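Ticket: Label printer skips every second label after driver update
Product: Curon desktop label printer
Site: Nyamweya stockroom
Opened: 15/03/2021
Status: Closed

Problem as reported

Since the driver was updated, the printer feeds a blank label after each printed one. A batch of 20 shelf labels used up twice the stock it should have. The job shows as complete in the Stomeck queue and there is no error light. Printing from the other workstation does the same thing.

The counter on the printer's status page read 1,495 at the time of the report. The print head was last cleaned in January.

First checks

Turned the printer off, unplugged it, waited and plugged it back in. No change. Reseated the roll and made sure the guides were snug against the backing paper. No change. Ran the self-test by holding the feed button at power on. The self-test printed with no blanks, so the gap sensor and the roller were ruled out.

Swapped in a new roll of the same Dundimik labels to be safe. Still a blank after each label when printing from Stomeck.

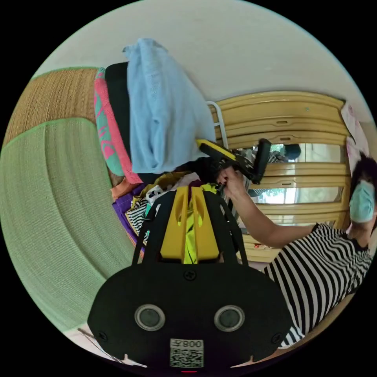

Next we compared the page setup in the new driver with the old one. The update had put the label height back to the default, which is longer than the stock in use. The printer was reading each label as a little too short for the page and feeding on to the next one to finish it. The media type had also gone from "gap" to "continuous."

Fix

1. Opened printer preferences and set the label height to match the roll.
2. Set media type back to "gap."
3. Saved this as the default for all users, not only the current login.
4. Cleared 6 old jobs from the queue and restarted the print service.
5. Ran the sensor calibration from the driver's tools tab.

Result

Reprinted the batch of 20 with no blanks. Repeated it from workstation 2, also fine.

Follow-up

Automatic driver updates are switched off on both workstations. Settings exported to the shared folder under Curon. If the blanks come back, check the label height before opening a new ticket.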